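**Re: electric steamer for buns, or just a pot?**

**itziar_g** (28/05/2020)
I keep seeing the Zirka recommended for frozen buns. It's 115 dollars. I own a pot, a rack and a lid. Somebody explain to me what the other 100-odd dollars buys.

**Arif N.**
Even heat, and you don't have to watch it. Mine gets used every weekend. Round basket, holes in the bottom, one knob. Three buns with space between them, one more on the plate, and I'm happy.

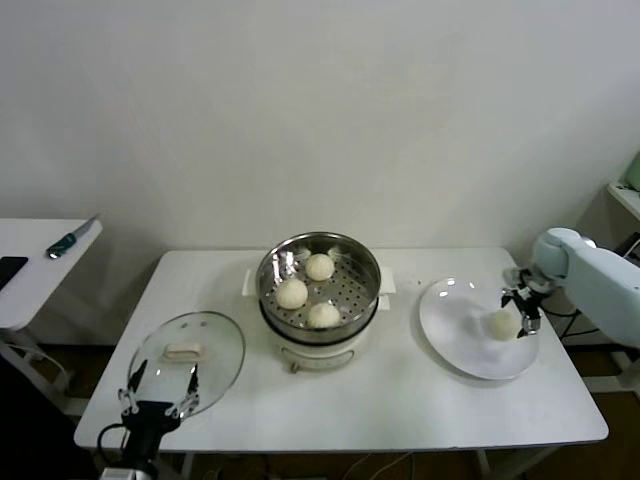 Nazma Biswas doesn't buy the even heat part. A pot on low does the same, she says, and she has never had a bun come out raw in the middle. Soggy bottoms, yes, but she gets those from holes too unless there's paper under the bun.

**itziar_g**
So I'd still need paper. Great.

**Arif N.**
I don't use paper. Oil the tray a little. And take the buns out right away, don't leave them sitting under the lid.

**rajitha_m**
Disagree on the oil, it turns the bottoms yellow. Also I had the Wudel, same idea, and the knob quit after 7 months. The store page had some 3000 good reviews. I don't believe a single one now.

**Arif N.**
That's the Wudel though.

**itziar_g**
Same idea, you said it yourself, Rajitha. I'll stay with the pot until June and see if the price drops. I doubt it will.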